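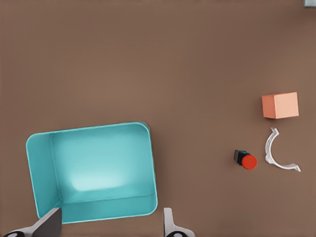
Issue 11, page 6

10 May 2025
By Iraklis Karras

So the tabletop sort is finally running in sim with both arms planning at once, and I've been insufferable around the office ever since! If you read my last item you'll remember I was still planning the arms one after the other, with the second one holding its breath until the first had parked. It was safe, and it was painfully slow to watch.

Most of the past few weeks went into the wrist camera side of things. The wrist view is lovely when you're close to a part, but the fingers are always in it and so is whichever bin you happen to be hovering near. Our segmenter (the one we inherited from the Poludari project) had got very fond of calling fingertips a graspable object. I ended up rendering a mask of the gripper from the joint angles and knocking those pixels out before anything else sees them. It took me an afternoon to write and then 11 days to find out I'd been applying it a tick late, so the mask trailed behind the fingers whenever the arm sped up. If your detections look fine at rest and go strange in motion, check your timestamps first, and please learn from my misery.

The other headache has been the little white curved pieces. The orange cube is a dream, any planner can grab a cube. The push buttons are all right once you've decided which end is the cap. But the curved ones are thin, they lie flat, and a bounding box puts the grasp centre smack in the open part of the arc where there's nothing at all to hold. I had the fingers closing on thin air over and over, very confidently. Yáñez, our grasp sampler, now works from the outline of the part instead of its box, and it scores points along the curve by how much clearance the fingers have on each side.
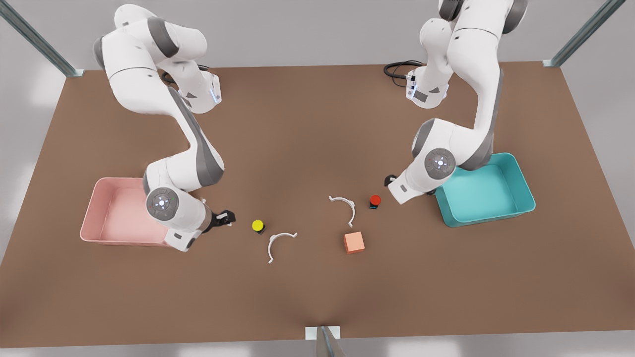 Then there's the question of who picks what. Each arm has a bin on its own side of the table, and my first go at the allocator simply gave each part to the nearest gripper. Fine on paper, but with everything bunched up in the middle both arms want to be in the same patch of air, and the planner would spend ages finding clever ways around an elbow. What I've got now is a reservation scheme: an arm books a chunk of space and a slice of time, and the other one plans around the booking or picks a different part. We ran it on 300 shuffled layouts overnight and only 6 of them ended in a standoff, with both arms politely waiting on each other. I'd like to add a tie-breaker for those before anyone from Ostwood drops in for a look.

Planning time is down to 40 milliseconds a request on my desktop, which I'm chuffed with, though I suspect Drevham's older machines will be less flattering. The replay tool is in the shared folder as well. You can scrub through a run and see the bookings drawn as coloured blocks over the table, and it's the best debugging aid I've made in ages (the colours are awful, I know, send me better ones). Next up is noisy depth, so if you've got a favourite way of making simulated sensors behave badly, come and find me.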